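Two-arm benches: cable slack and lockout rules, what's yours?

neves_bench
We're rewriting the bench rules for our folding cells at Drorkent and I'm stuck on cable slack. The old sheet says "no loose loops above the gripper", full stop. Great for the single-arm cells, but on the paired ones I reckon it's daft. You need the slack when the wrist rolls over!

Hatdale_Rob
Keep the rule, mate. We had a loop snag on the neighbouring arm one Thursday and it cost us a connector and 3 days of mucking about. Tie it down at every link.

arruda_e
Gotta disagree with Rob. Tie it too tight and you chew through cables instead. We went through 13 before Aurora Rocha changed our sheet to "run both arms through full travel at slow speed, then tie". Haven't swapped one since December.

Hatdale_Rob
Fair enough, but who does the full travel check every shift? Be real.

arruda_e
We do, it takes 15 minutes with the kettle on :)

neves_bench
OK, one of ours mid-job, so you can see what I mean about the loops:

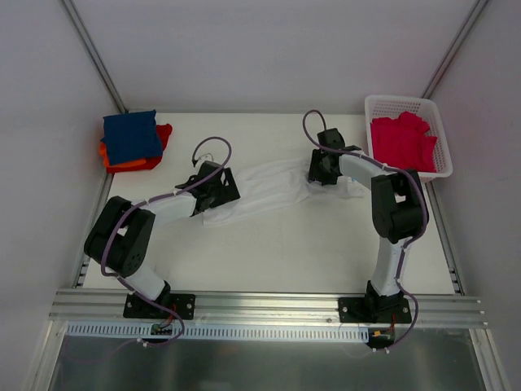 Paired cell on what looks like a T-shirt, purple cables arching over both grippers

Hatdale_Rob
Right one's way too tall for my liking. I'd bring that down and add a tie near the wrist.

arruda_e
I'd leave the height and write a max into the rule. Also put "hands out until both arms are powered down" at the top, not on page two like the Urkix template has it.

neves_bench
Stealing that, cheers. Rob, I'll try your extra tie on one cell first and see how it goes.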